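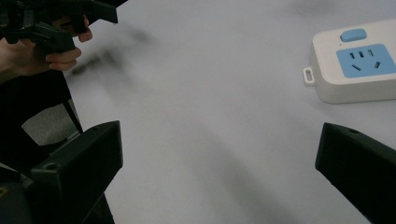
Fairweather Workshop Forum > Benches, Tables and Surfaces

Thread: Gray marks on a white table top, cleaner or abrasive?

tallow_street
Posted 7:42 PM

I have a white work table that gets used all day for handling small parts. It came secondhand with no label and no paperwork. The top is smooth, semi-gloss, same color all the way across as far as I can tell. Over the winter it picked up gray streaks in the area nearest the front edge. They are smeared lines, mostly running diagonally, darker at one end and fading out at the other.

What I have done so far:

Dish soap and warm water, microfiber. No change.
Isopropyl alcohol on a paper towel. The towel came away slightly gray and the marks got lighter, then stopped improving.
White eraser sponge, light pressure, on a test patch at the back corner. The patch is now duller than the rest when the light is low.

I would like the marks gone and the gloss even. I don't want to paint it. Is there a cleaner I should try before going to an abrasive, and if it does have to be an abrasive, where do I start?

Bekodik
Posted 8:05 PM

You need to know what the top is before you do anything else. White tops that look alike can be melamine on particleboard, high-pressure laminate, lacquered MDF, or powder coated steel, and the answer is different for each. Put a magnet on it. Then get under the table and look at the edges of any bolt holes or cable holes.

The eraser sponge dulling the patch tells you the sponge is an abrasive, which people forget. It doesn't tell you much about the top.

tallow_street
Posted 8:31 PM

Magnet does not hold. Underside is also white but flatter in finish. There is one cable hole with a plastic liner. I pulled the liner and the inside of the hole is brown and crumbly.

Bekodik
Posted 8:40 PM

Particleboard then. Melamine or laminate face. If you can see a thin dark line between the white and the brown it's laminate. If the white goes straight onto the board it's melamine.

gellow
Posted 9:12 PM

The dark line test only works for laminates with a brown kraft core. There are white-core laminates and you will not see a line on those. Thickness is the better check. Melamine paper is too thin to measure with anything you have at home, laminate has a thickness you can catch with a fingernail at a raw edge.

On the marks. Fading streaks that partly lift with alcohol are nearly always transfer, meaning something softer than the table left itself behind. Rubber feet, soft plastic cases, anodized aluminum, pencil. Alcohol takes off the rubber and does very little to the metal. So you probably have both, and you have already removed the first one.

For metal transfer use a cooktop cleaning cream or a mild oxalic acid cleanser. Make a paste, leave it on for a minute, wipe with a damp cloth, rinse twice. Do not scrub.

plumb_and_level
Posted 9:27 PM

Disagree about cooktop cream. It has polishing grit in it. On a gloss surface you won't notice, on a semi-gloss surface you are going to create a shiny spot, and a shiny spot on a white table under a lamp is more annoying than a gray line. I have done this to a kitchen counter and I looked at it for years.

gellow
Posted 9:44 PM

The grit in those creams is very fine and softer than melamine resin. The shine people see afterward is silicone residue, because a lot of the creams leave a protective film. Wipe it down with alcohol and it goes.

plumb_and_level
Posted 9:50 PM

Mine was wiped with alcohol, mineral spirits and acetone. Still shiny. It was burnished.

gellow
Posted 10:02 PM

Then you scrubbed it. I said do not scrub.

Warrick Hapeta
Posted 10:15 PM

I refit used office furniture and see a lot of white tops. A few notes.

Semi-gloss on these boards is a texture pressed into the resin. There is no separate clear coat over it. Once the texture is worn down or filled in, it cannot be polished back to match, because polishing removes the texture and leaves you with gloss. This applies to anyone about to recommend sandpaper, and somebody always does.

Gray marks are in one of two places. Either the material is sitting on the high points, in which case a solvent or acid gets it, or it has been pushed into fine scratches, in which case cleaning makes it lighter and never takes it all the way. To find out, clean the area and shine a flashlight across it at a low angle. If you see lines with depth that match the gray lines, they are scratches.

If they are scratches I would stop at whatever the cleanser gives you and put a mat on it.

sixpence_jig
Posted 10:33 PM

Wet sand it. Start at 1000 grit, soap in the water, sanding block, whole surface at once so it matches. Then go over it with a gray nonwoven pad in one direction. I have done three tops this way and they look new. The trick is doing all of it and not just the bad area.

Warrick Hapeta
Posted 10:41 PM

Right on schedule. What were the tops made of?

sixpence_jig
Posted 10:48 PM

Two were solid surface, one was lacquered.

Warrick Hapeta
Posted 10:49 PM

Both of those have depth. Melamine paper does not. You would get an even finish for a few minutes and then start seeing brown at the high spots, usually near the edges where the pressure builds up.

sixpence_jig
Posted 10:57 PM

At 1000 with water you are taking off almost nothing. I accept it is riskier on melamine. I don't accept that it goes brown in a few minutes. I have taken 300 grit to a melamine shelf to key it for paint and never reached the board.

Bekodik
Posted 11:06 PM

Keying for paint is a different job. You didn't care what the surface looked like afterward, only whether it was scratched. And shelves are often a heavier paper than furniture tops. I would not use either number on this table.

tallow_street
Posted 7:10 AM

Did the flashlight check. Some of both. The long smeared marks have no depth that I can see. There are also a few short fine lines that do have depth, and those are a darker gray. The dull patch from the eraser sponge shows up as a cloudy square.

I could not find a thickness at the raw edge with a fingernail, so I am calling it melamine.

Going to try the oxalic cleanser on the long marks and leave the scratches alone for now. Is there any risk to the edge banding?

gellow
Posted 7:52 AM

Not to the banding itself. Water getting in behind it is the risk. Particleboard swells at the front edge first and does not go back down. Use a damp cloth that has been wrung out properly, keep the paste 2 inches back from the edge, and dry it straight away. Take the rinse seriously too. Dried cleanser leaves a haze that looks like damage. Gloves, and don't let it dry to dust.

Aroha Ellery
Posted 8:20 AM

Coming at this from a different direction. I run a small repair bench and we changed over to white tops on purpose, because dropped screws and black plastic bits show up on white and disappear on wood or gray. Marking was the first complaint we had. What worked for us was looking at what touched the table.

Anything with dark rubber or dark soft plastic on the bottom gets checked by dragging it across a sheet of white printer paper. If it leaves a line on paper, it will leave a line on the table. We found most of ours came from a couple of items and we put felt or clear bumpers on those. The bumpers have to be the clear type. Black ones are often carbon filled and you are back where you started.

We also wipe down at the end of the shift and don't leave it for the end of the week. Fresh transfer comes off with soap. Old transfer needs something stronger.

plumb_and_level
Posted 8:34 AM

The paper test is good. I would add bare aluminum to the list. It marks worse than rubber and you don't suspect it.

old_mortise
Posted 8:58 AM

Has anyone mentioned glare? Semi-gloss white under an overhead tube is hard on the eyes and every shadow looks like a stain. I spent an evening trying to clean off the shadow of a lamp arm. Move the light to one side before deciding how bad the marks are.

sixpence_jig
Posted 9:15 AM

For anyone who finds this later with a solid surface top: the sanding advice stands for that material.

Warrick Hapeta
Posted 9:21 AM

Agreed, for that material.

tallow_street
Posted 6:38 PM

Results. Mixed the cleanser to a thin paste, left it on for 30 seconds the first time, a full minute the second time. Wrung-out cloth, two rinses, dried with a towel.

Long marks: gone, apart from one faint one near the cable hole. Checked with the flashlight from both sides.
Short scratches: lighter, still visible from a standing position if you know where they are.
Dull patch: no change. I assume this is permanent.
Gloss in the treated area: same as before, as far as I can see. I did not scrub.

I ran the paper test on everything that sits on the table. The worst offender was the base of a parts tray, which left a line like a soft pencil. It now has clear bumpers on it.

gellow
Posted 7:03 PM

Good. The last one may need a second round. Leave a day in between so you can see the surface fully dry.

plumb_and_level
Posted 7:11 PM

Noted that the oxalic worked. It was never the one I was objecting to. My objection was to the cooktop cream.

Bekodik
Posted 7:30 PM

The dull patch will blend a bit over time as the rest of the top wears. Don't put wax or furniture polish on it to bring up the shine. It'll look right for a day, then collect dirt and go yellow.

tallow_street
Posted 7:44 PM

Understood on wax. One more thing on mats, as Warrick suggested one. Vinyl or silicone? Small parts need to slide a little and I don't want it sticking to the top.

Warrick Hapeta
Posted 8:02 PM

Neither, for sliding. Silicone grabs, and some soft vinyl will bond to melamine if it stays put through a hot summer – the plasticizer moves into whatever it touches. Hard polypropylene sheet, cut to size, corners rounded. It scratches but it's cheap to replace. I get mine from Povance in white. Lift it and wipe under it every month or so, grit gets in there.

Aroha Ellery
Posted 8:19 PM

We tried polypropylene and it built up static in dry weather. Light plastic parts stuck to it. If that is what you handle, look at an ESD mat and accept the color. Most are blue or gray.

Warrick Hapeta
Posted 8:25 PM

Fair. I don't handle anything that light.

old_mortise
Posted 8:47 PM

Do the ESD mats leave marks themselves?

Aroha Ellery
Posted 9:05 PM

The rubber ones can, on the underside. Run a corner of it over paper first.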